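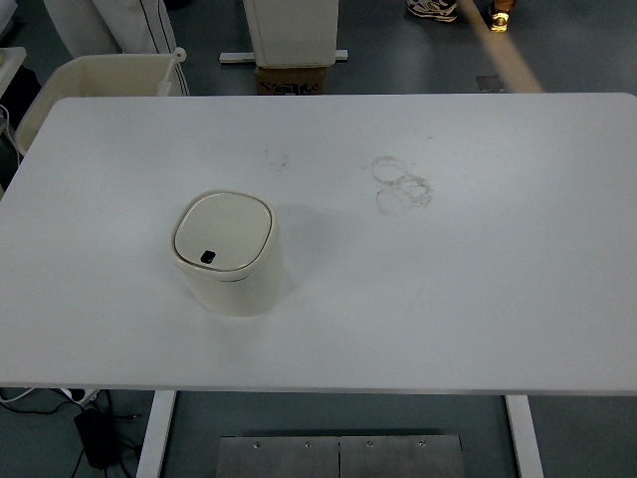 Schouten Ulero mini PC, four months in

I bought the Ulero to replace a tower that had started making a noise like a coffee grinder with a spoon in it. Schouten sells it as a "quiet desktop for thinking work," a category I hadn't known I was shopping in. Mine is the middle version, with the eight-core chip and the separate AI block everyone now has to have.

Setup took most of an evening. The machine itself was ready in minutes, but the Schouten account wanted a password, then a better password, then a code sent to the email address I couldn't open until the machine was set up. My phone saved the day. The phone is five years old and has no AI block at all, as far as I know.

For ordinary work it's fast. Thirty browser tabs, a video call and a spreadsheet that should have been a database in 2015, and it never stumbled. The box says 300 percent faster than the previous Ulero at on-device AI tasks. I don't own the previous Ulero, so I'll have to be happy for the people who do.

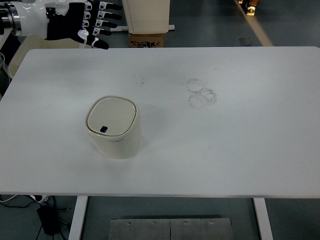

The casing is where Schouten clearly spent its meetings. It's cream plastic with rounded corners and a single dark power button set toward the front of the lid, and I'm sure somebody was paid well for it. Side by side in my head with the little lidded trash bin on the white table, the same cream with one dark spot near the front of the lid, it doesn't win on looks. The bin has the nicer curve to it. It also doesn't need firmware. The Ulero has had three updates since I plugged it in, one of which moved the volume slider.

Now the AI part. You get an assistant called Bindo, which runs on the machine and doesn't send your files anywhere. I like that a lot. I like it more than I like Bindo. I gave it a folder of 1,243 scanned receipts and asked it to sort them by year. It did so in the time it takes to make a sandwich, then put everything from one hardware store under "Medical." My friend Malathi D'Souza, who has seen me use a staple gun, thought that was fair.
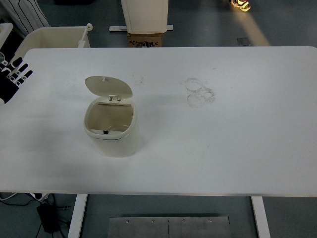
It does better with text. Summaries of long documents are decent, and transcribing a recorded call was close to perfect, apart from turning Salamatu Agyeman into "salmon tomorrow again" all the way through. She has asked to keep the transcript.

Noise: almost none until Bindo gets going, and then a thin whine I can hear over the radio. Heat is fine. Ports are stingy, with 4 in back and none in front, so every USB stick involves reaching behind the thing and guessing. I gave in and bought a Skasthorpe hub, which is ugly and works.

The memory is soldered. If you think you'll want more, pay for it at the start, and grumble then.

Would I buy it again? Yes, in the cheaper version, with less AI and the same fan. Battery backup and keyboard not included.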